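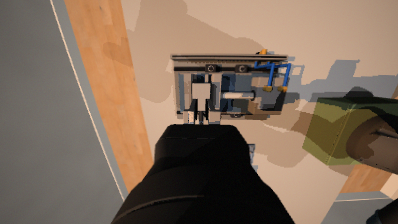 Saturday, edit room, July

Picked up the Dindorgate spot again. Client wants the 60 and the 30 locked before the awards broadcast, plus the long version for web. Long version currently runs 144 seconds. Ea Zoëga wants it under 130 and I think she's right, the second phone call drags.

Selects: went through all 328 takes from the two shoot days. Most of day one is fine for sound but the leads hadn't settled yet. They played brothers in Semwal for four seasons and it took them until after lunch to stop doing the old characters. The client does want a nod to the show, but the legal note from Semwal says no catchphrases and no green jacket. Take 12 of the kitchen has him starting the catchphrase and swallowing it. Kept it as an alt. Needs clearing before anyone outside sees it.

Order as of 4 pm:
- cold open in the car, no music
- kitchen, wide only, go to the close-up on "you sold it?"
- first phone call
- garage door gag (use the B camera, A is soft)
- second phone call, trimmed to three lines
- product, logo, button

Tried the garage gag before the first call. Worse. The product shows up too early and the rest plays like a normal ad. Put it back.

Music: Brultari sent two cues. The first is too close to the Semwal theme, same bass figure. Second one works from bar nine on. Asked for stems.

Sound: hum on the lav in the car, sits at the mains frequency and cleans up OK. The fridge in the kitchen was left running on day two, so the pauses don't match. Filled with room tone from take 3.

Color goes to Guvivell on the usual drive. They asked for 420 frames of handles on the car shots, which we don't have. Longest I can give is 200. Emailed them, no answer yet.

To do:
- ask Ea about the swallowed line
- export 60 with burned-in timecode
- subtitles for web version, second pass
- find the release form for the neighbor, she has a line now

Left the timeline open on station two. Please don't relink anything.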